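Zevutcombe Equipment Exchange
Desktop Computers and Parts

Refurbished Dell Desktop Tower, Niner Grade
Catalog number 387
Availability: In stock
Page last revised October 27, 2019

Overview

The Niner grade desktop is a refurbished Dell tower supplied to schools, libraries, clinics and public offices through the Zevutcombe Equipment Exchange. It is intended for everyday desk work, catalog terminals, drawing software of modest size and classroom use. Towers of this grade are accepted from participating offices, opened, cleaned, fitted with tested parts and returned to service under the terms set out on this page.

The Exchange lists a tower as Niner grade only after the main board, processor, memory, power supply and case have each been inspected. A tower that does not meet the standard is listed as a source of parts, or is sent for recycling in accordance with the Exchange disposal policy.

Main board and processor

Each tower is supplied with its Dell main board. Boards are not exchanged between case types. The processor remains in its original socket wherever possible and is removed only when the socket itself must be examined. Before a cooler is refitted, old thermal paste is cleaned from the metal lid of the processor and a fresh layer is applied.
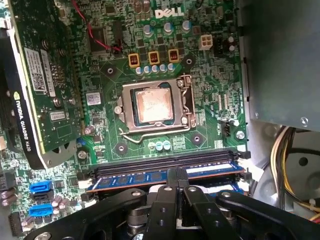
Graphics output may be provided by the main board or by a separate card. Where the donating office has left an NVIDIA Quadro K620 in the expansion slot, the card is tested and kept with the tower. Members who do not require a separate card may ask for a tower without one. The price is the same in either case, and cards released in this way are offered to members on the waiting list.

Service labels placed on parts by earlier owners are left on when they do not cover a vent, a connector or a printed part number. Labels that carry a person's name or an office telephone number are removed.

Memory

Memory is supplied in matched pairs where stock allows. Modules come from several makers, and the color of the board or label has no bearing on the grade. Every module is tested alone and then with its partner. Members who wish to add memory of their own should observe the following:

Disconnect the power cord and press the power button once to drain any remaining charge.
Lay the tower on its side on a firm, clean surface.
Open the clips at the ends of the slot fully before inserting the module.
Line up the notch in the module with the key in the slot.
Press evenly at both ends until the clips close.

A module should never be forced. If the clips do not close, remove the module, check the notch and begin again. Damage to a slot caused by a reversed module is not covered by the warranty.

Case and power supply

The case is black with a metal inner frame. The optical drive bracket is held by blue plastic latches and may be released without tools. The power supply is a closed metal unit and must not be opened by the member under any circumstances – a failed unit should be returned whole.

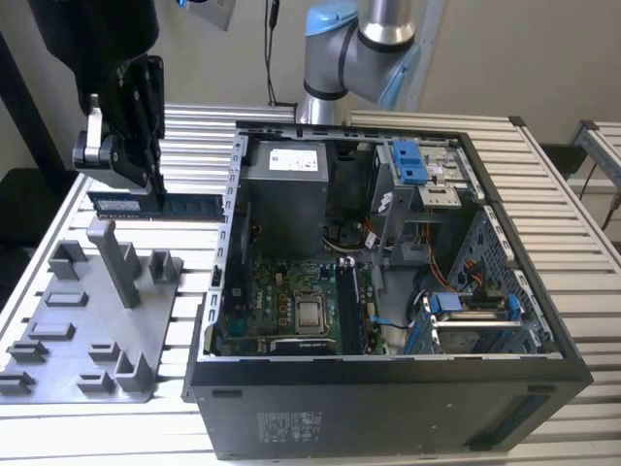 Light scratches on the outer panels are accepted within Niner grade. Dents that change the fit of the side cover are not. Regulatory labels remain in place, and towers on which the label has been lost are not offered for sale.

Cables inside the case should be kept clear of the fans when the cover is closed. A member who changes a drive is asked to return the wiring to its earlier path and to check that each fan turns freely before the tower is placed back in use.

What is included

One refurbished Dell desktop tower with processor, cooler and memory fitted
One power cord
One printed inspection sheet, signed by the technician
One Trenulix antistatic bag for the return of faulty modules

Keyboards, mice and displays are listed separately. Towers are supplied without a hard drive unless one is requested on the order form. Drives taken from donated towers are handled under a separate procedure and are never resold with data present.

Inspection and testing

Inspection is carried out at the Marwat Street bench under the direction of Philomena Appiah, Head of Technical Services. The test period is 11 hours under steady load, during which temperature and memory errors are recorded. The results appear on the inspection sheet packed with the tower. In the year ending in June, the Exchange returned 2,022 desktop towers to service.

Plastic parts are checked as well as electronic ones. Molded panels are examined for cracked tabs and worn edges, inside and out, and a panel that no longer seats firmly is replaced from parts stock. Replacement panels may differ slightly in shade from the original.

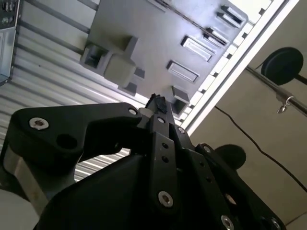 Warranty and returns

The warranty period is 11 months from the date of delivery and covers the main board, processor, memory, power supply and fans. It does not cover marks on the case, parts added by the member or damage caused by liquids.

To return a tower, quote the catalog number and the number printed at the top of the inspection sheet. The tower should be packed upright with padding on all sides. Loose modules should be placed in the antistatic bag and not left inside the case.

Ordering

Orders are accepted from registered members only. Requests for more than one tower should state whether identical memory is required throughout, as this may lengthen the time to delivery. Questions about the suitability of a tower for a given program should be sent to Technical Services before the order is placed. Collection from Marwat Street is by appointment, and the member's registration card must be shown at the desk.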